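Workshop notebook, small furniture room
2018-08-12

Continuing with the nightstand. Kolbrún was here in the morning and Baldur came after lunch, so some of these notes are his words and I only wrote them down.

The drawer was sticking again. Last time I thought the fault was in the runners and I spent much time to clean them, but today I took the drawer out completely and laid a straight edge on the bottom panel. The panel sits a little too low at the back. It touches the rail under it when the drawer is almost closed, and this is the scraping sound we all know. Baldur pushed the panel up into its groove with his thumbs and held it there while I put in two small wedges with glue. We left it under a weight until the coffee break and then two hours more.

Wax: I used the hard candle type, not the Zudetti paste. The paste is good on bare wood, but on the white paint it stays yellow in the corners and I had to wash it off from the first cabinet with warm water and soap. If somebody finds the tin open, please close it. It was open this morning and has a skin on it already.

The knob. Kolbrún prefers the old one, the dark round one, and I agree with her now. We had on the bench the pulls from Virág, the long ones, but they need two holes and I do not want to fill the old hole and drill again in a front which is already painted. The dark knob stays. I turned it tight by hand and then a quarter turn with the screwdriver from inside. It must not be tighter, the front is thin there.

Then we did the open and close test. I planned 333 cycles because this was the number on the old sheet from October, and I did not want to change the sheet. I stopped at 132. My arm was tired, but also the drawer began to go a little to one side and I wanted to look at it before it wore a mark. The left runner had one loose screw. I changed it for one a size longer and wrote this on the sheet. Tomorrow I start the count again from zero, it is not correct to continue from 132.

For the load we put in a cloth. Kolbrún says that an empty drawer tells us little, people keep soft things in the nightstand, and soft things move to the back and get caught above the edge. I think she is right. The first cloth I folded nicely, and she took it out and threw it in again without folding - this is how people do it at home, she said.

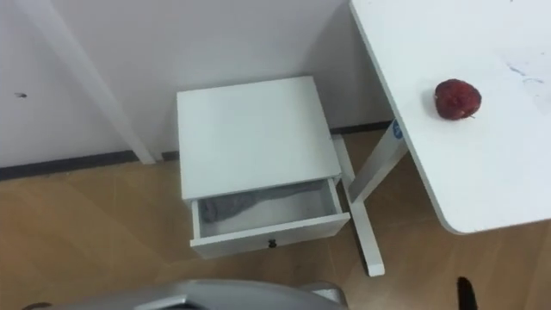 What should one do when a cloth gets caught behind the drawer?

Pull the drawer out as far as it goes without force, lift the front a little, and take the cloth out from above with the fingers flat. Do not push the drawer in to free it, this only presses the cloth tighter against the back of the cabinet.

Still open:
- paint for the inside of the back edge, Baldur asks Festgate for the small tin
- felt dots under the feet, 8 pieces, we have only the brown ones
- write to Clalteta about the longer screws
- new test sheet, with a column for what was in the drawer

Glue on the wedges needs the night. Please do not pull the drawer before I have looked at it in the morning.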